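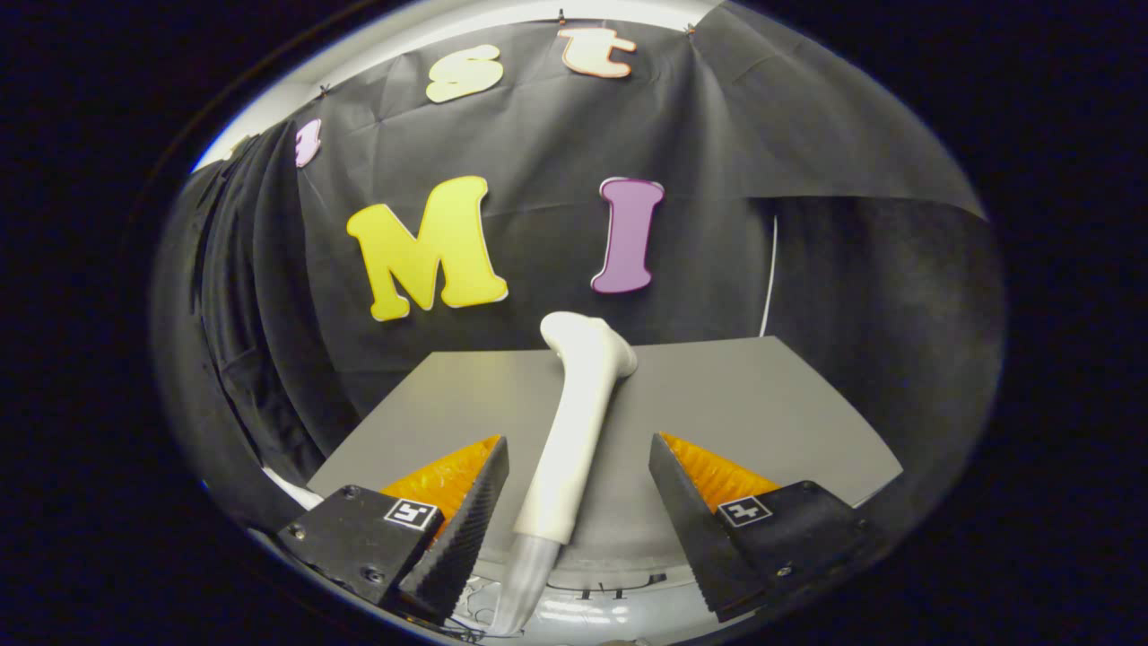

On Thursday, September 14, 2023, the list digest quoted this from the Trimdale branch:

> Folks, I keep hearing that home robots are a couple of years off.
> I've heard it since I joined this list. Has anyone seen a machine
> clear a kitchen table that it hasn't met before? I mean plates,
> keys, mail, the dog's stuff, all of it. If it can only do the one
> table in the lab, I'm not getting rid of my dishpan.

Well, no, I haven't seen it either, and I've been to a lot of demos! The closest was in January at Kusturness, where the Jorier arm put away 5 things off a counter in 15 minutes (I timed it on my phone) and then stopped dead at a wet sponge. My kid could have done the whole counter in 2.

But I'm more hopeful than you are. Picking up one odd-shaped thing from a flat table – something long, say, with a knobby end like a bone – used to be a whole thesis. You had to worry about where to grab it and whether it would roll. Ridged finger pads with a bit of soft stuff in them help a lot with that, and so does having a person work the gripper by hand first so there's something to learn from.

The Yazıcı notes that went around (all 267 pages, I skimmed the back half) say the grabbing is mostly fine now and the trouble is deciding where things go. That matches my house, where the people can't agree on it.

So keep the dishpan for now. I'd trust one to pick up toys off the floor before I'd let it near my glasses. Does anybody on the shop-floor side have better news? I'd love to hear about bin sorting, especially with mixed parts.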